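Pegs, Holes and Slots — How Things Fit Together

Got a peg? Got a hole? Does it go in? That's pretty much the whole subject, and people have been working on it for thousands of years.

Start with a pencil and a pencil sharpener. Push the pencil in. It goes. Now try a fat marker. Nope. Too big. Now try a toothpick. Goes in easy, but it wobbles all over the place and nothing gets sharpened. So three things can happen when you try to put one thing inside another. Too tight, too loose, or just right. Builders call the "just right" part the fit.

WHAT IS A FIT?

A fit is how snug two parts are when they're together. There's more than one good kind.

Loose fit. Parts slide easy. A drawer in a dresser. The lid on a shoe box. You want some room in there or it sticks.

Close fit. Goes in smoothly, hardly any wiggle. A key in a lock. The battery door on a flashlight.

Tight fit. You have to push. Sometimes you need a hammer. The wooden legs on some stools are like this, and they stay in without any glue at all. Friction holds them — that's the rubbing force between two surfaces that makes it hard for them to slide.

Try it with a cork and a bottle. Push, twist, push. Feel how it grabs? Friction.

PEGS

A peg is a short stick made to go in a hole. Usually round, not always. Before metal nails got cheap, carpenters used wooden pegs for nearly everything. Barns, ships, tables. They drilled a hole through two beams, banged a peg through both, done. Some of those barns are still standing.

Wood pegs have a neat trick. Wood swells up when it gets damp. So ship builders would put in dry pegs, and once the ship was in the water the pegs got fatter and held even tighter. Clever.

Pegs you might have at home: coat pegs on the wall, tent pegs in the garage, the little pegs that hold up bookcase shelves (pull out the book case shelf and look underneath, but take the books off first!). Guitars and violins have tuning pegs too. Turn one and the string gets tighter and the note goes up.

SLOTS

A slot is a hole that's long and skinny. Coin slot, mail slot, the slots in a toaster. A slot is picky in a different way from a round hole. With a round hole, it doesn't matter which way you turn a round peg. Spin it all day, it still fits. But a slot only works if the thing going in is lined up the right way. Hold a coin flat and try to get it in a piggy bank. Won't go. Turn it on its edge and in it drops.

That's handy if you're designing something. Want a part to go in only one way? Give it a shape that only fits one way. Puzzle makers do this. So do the people who make plugs and chargers.

KNOBS AND STEMS

A knob is the part you grab. A stem is a thin bit sticking out, and lots of knobs have one. Big round part for fingers, small part to go in a hole. Or it's the other way up, and the small part is the handle, like on a pot lid or on those baby puzzles where each animal has a little nub on top. Little kids can't get their fingers around a flat puzzle piece. A nub fixes it.

SO WHY IS IT HARD?

It doesnt feel hard. You've been doing it since you were a baby with a shape sorter. But think about everything your hand has to do.

First you find the peg. Then you pick it up, and if it's lying on its side you have to stand it up. Move it over the hole. Get it straight. If it's tilted even a bit it jams, and pushing harder makes it worse. Back off, wiggle, try again. Your fingertips feel which side is rubbing and you fix it, mostly without thinking.

Small pegs are worse than big ones. Less to hold on to, and your fingers block your view of the hole.

A work board is a good way to practice, for people and for robots. Pegs here, slots there, a few different shapes, all on one flat board. 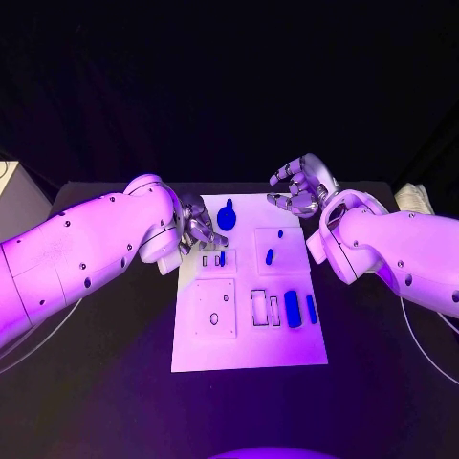
Two robot hands over a white work board. Look for the thin blue peg standing up in its slot, and the one lying at an angle on the square plate.

Which blue peg would you pick up first? The standing one is easier to grab from above, I think. For the very small one you'd probably want just your thumb and one finger.

TRY IT YOURSELF

You need: an egg carton, a pencil, some modeling clay, and things to use as pegs (crayons, straws, a chopstick, a glue stick). Ask a grownup before you poke holes in anything.

1. Turn the egg carton upside down.
2. Poke 5 holes with the pencil. Make some bigger by wiggling the pencil round and round.
3. Have a grownup cut one slot with scissors. Long and skinny.
4. Try every peg in every hole. Say which kind of fit it is — loose, close or tight.
5. Roll a clay peg for the hole that had no good match. Too fat? Roll it thinner.

Done that? Now make it harder. Close your eyes and use the fingers of your other hand to find the hole first. Or wear mittens. Mittens are really tough, you lose nearly all the feeling. Matvii Karpenko tried it with winter gloves on and needed 4 goes to get one crayon in.

Last one. Wrap a bit of tape around a peg that's too loose. One layer, test it. Another layer, test again. Keep going untill it stays in when you tip the carton over. Tape is thin, so you're changing the fit by a tiny amount each time, and real builders do almost the same thing with thin strips called shims.

WORDS TO KNOW

Fit — how snug two parts are together
Friction — the rubbing force that slows sliding
Jam — when a part gets stuck halfway, usually because it's tilted
Shim — a thin piece that fills up extra space
Slot — a long skinny hole
Stem — a thin part that sticks out

Written by Hanna Moroz. Egg carton tested by Matvii and Zakhar.

Contact us | © Skesa Kids Pages | Back to top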